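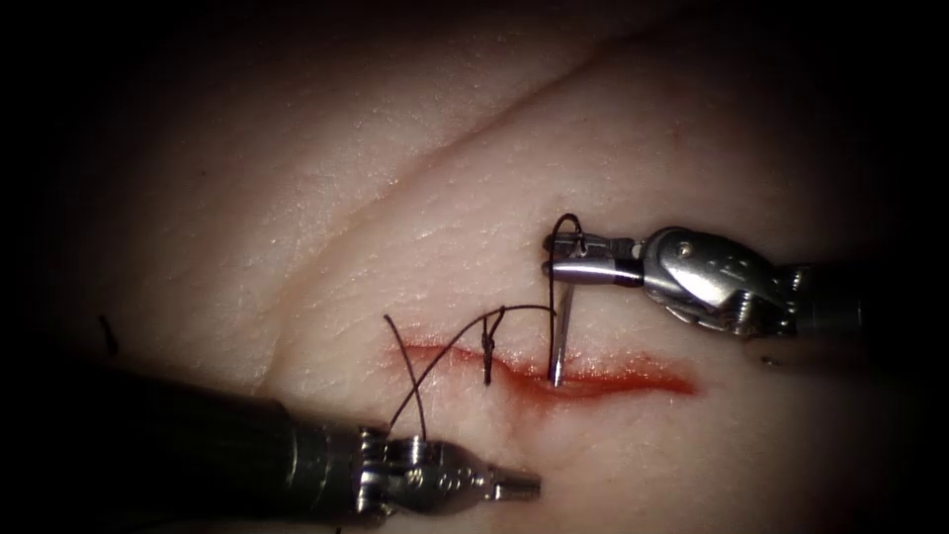
Chapter 6
Showing the Robot: Demonstration by Hand and by Remote Control

Chapter 5 treated the robot's controller as something an engineer writes. You chose the gains, laid out the waypoints, and tested the result. That method works well for tasks you can describe in numbers, such as moving a part from one fixture to another. It works poorly for tasks that people do by feel. Ask a surgeon how far to rotate the wrist while passing a needle through skin and you will usually get a gesture for an answer.

In this chapter the controller is learned from examples. A person performs the task, the system records what was sensed and what was commanded, and a model is fitted to the recording. Chapter 7 covers the fitting. Our subject here is the recording, and in particular the choices that have to be made before the first example is taken.

After working through this chapter you should be able to:

- tell kinesthetic teaching from teleoperation and choose between them for a given task
- list the signals that belong in a demonstration record
- divide a long task into segments that can be labeled
- recognize common faults in a set of demonstrations

Key terms: demonstration, kinesthetic teaching, teleoperation, clutching, motion scaling, segment, episode, operator variation

6.1 Two ways to show a task

In kinesthetic teaching, the person takes hold of the robot and moves it. The joints are made compliant, gravity is compensated for, and the arm follows the hand. The joint encoders record the path. It needs no second device, and the robot cannot be asked to reach a pose that its joints do not allow.

There are three drawbacks. The person's hands and arms are in the workspace, where they block the cameras. The forces measured at the joints are a mixture of contact with the task and contact with the teacher. Two arms are also hard for one person to guide at once, especially when each has a wrist and a set of jaws to control.

In teleoperation, the person works at a separate console and the robot copies the motion. The operator sees the workspace through a camera and moves a pair of hand controllers. Each command passes through the same software that will later carry the commands of the learned model. This is a large advantage. The record contains what the robot was told to do as well as what it did, and the two are often different.

Teleoperation has costs of its own. Most consoles give the operator little or no sense of touch, so thread tension has to be judged by eye. Delay between the hand and the instrument makes people slow down. New operators also need practice before their demonstrations are worth keeping.

Two console features affect the record directly. Motion scaling reduces the operator's hand movement before it reaches the instrument. Clutching disconnects the controllers for a moment so that the operator can move both hands back to a comfortable position. While the clutch is pressed the instruments hold still, and a model trained on these pauses without a clutch signal may learn to pause as well. Always record the clutch.

6.2 A running example: suturing

We will return to one task throughout the chapter. Two instruments, teleoperated from one console, close an incision in a synthetic tissue pad with a curved needle and thread. One instrument is a needle driver and the other is a grasper.

The data come from the Rastmont collection, which was gathered under the direction of Shirin Moradi. It contains 1,055 episodes, each beginning with the needle in the driver's jaws and ending when the thread is cut. Images were recorded at 30 frames per second and joint positions at 100 samples per second. The two rates do not match, and Section 6.5 deals with bringing them onto one clock.

Suturing is useful to us for several reasons. The needle is rigid but the thread is not, so part of the state can be measured and part must be seen. The two instruments have to cooperate. The same motion is repeated at each stitch, but under changed conditions: every finished knot alters how the edges of the incision lie, and the remaining thread gets shorter.

A single stitch can be divided into six segments.

1. Position the needle tip at the entry point.
2. Drive the needle through both sides of the incision.
3. Take hold of the emerging tip and draw the needle out.
4. Pull the thread through, leaving a tail.
5. Tie the knot.
6. Cut the thread and return to the start position.

The boundaries are less clear than the list suggests. Between segments 2 and 3, both instruments may be at the needle together while control of it passes from one to the other. A labeler needs a written rule for the boundary. In the Rastmont labels, segment 3 begins at the first image in which the grasper's jaws are closed on the needle. Jaws that are merely near the needle, or in front of it, do not count.

Close views help in applying a rule of this kind. With the jaws of the driver clamped at one end of the needle and the grasper at the other, small differences in depth are difficult to judge, and the labeler should step through the neighboring images before marking the boundary.
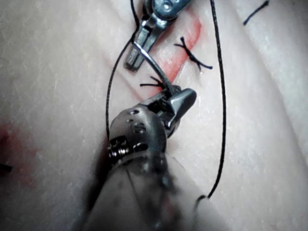

6.3 What to record

A demonstration record should let another person reconstruct the episode without having been present. At a minimum, it holds the camera images, the joint positions of both arms, the jaw angles, the commanded poses, the clutch state, and the time of each sample. Camera calibration is stored once per session and again whenever a camera is moved.

Store the commands in the form in which they were sent. They can be converted to another coordinate frame later, but a conversion done during recording is difficult to undo if the calibration proves to be wrong.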